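A few notes on getting printed color under control for small-run picture books, for anyone sending files to a press this winter.

Start with the paper, before the ink. Uncoated stock soaks ink up, dots spread, midtones go dark. Coated stock holds the dot. The same file will give two different books.
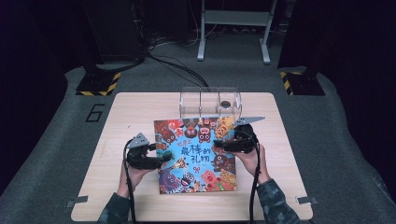

Nives Messina
December 19, 2021

Bright sky blue is the color I get the most mail about. On screen it is light. In CMYK it is mostly cyan plus a little magenta, and too much magenta pushes it toward purple. I keep magenta under 14 percent for flat skies.

Orange has the opposite problem. It is yellow and magenta, and any stray cyan or black turns it brown. Check the plates one at a time.

Fine black outlines: black plate only, set to overprint. If you build them from four inks, a small shift in registration gives every line a colored fringe. 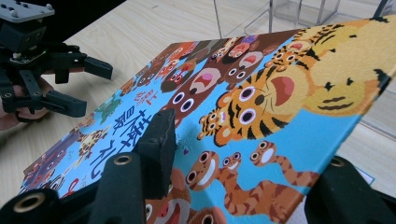
Solid areas need a total ink limit. The Lombardi shop in Covcombe asks for 30 points less on uncoated than on coated. Ask your own printer for the figure and the profile, and convert once, at the end.

Proofing. A 1080 line monitor tells you about layout and very little about color. Pay for a contract proof on the real stock. View it under a proper D50 lamp, away from the window.

Aldo Parisi at Flanard runs a strip of patches in the trim of every sheet and reads them at the start, the middle and the end of the run. On our June job the cyan drifted up to 80 sheets before it was corrected. Those went to recycling.

Next up is lamination, gloss against matte, and what each one does to dark blue type.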